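Ristico Trail 12 running vest
Reviewed by Gwenllian Price, 6 November 2019

I bought the Ristico Trail 12 in July for the Bowen Ridge 30 and have now put 141 miles on it, mostly on rocky single track with a couple of road sections.

Fit first. I'm between sizes and went with the small. It sits high on the back and doesn't bounce when both bottles are full. With a jacket stuffed in the rear pocket it rides up a little on long descents, and I have to pull the side straps in again.

The front pockets hold four gels each. The zipped one takes my phone, but only without its case. Getting a bottle back in on the move is fiddly, and at the second aid station I gave up and walked while I did it.

I had some rubbing under the left arm after the first two long runs. Tape fixed it on race day. My old Dimov vest never rubbed there, though it carried a lot less.

The whistle clip broke in September. Carnilero, the shop I ordered from, mailed me a new one in four days and didn't charge for it.

I'd buy it again for anything over 20 miles. For shorter races I still use a belt.
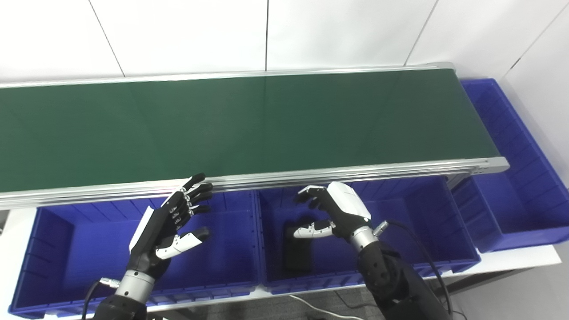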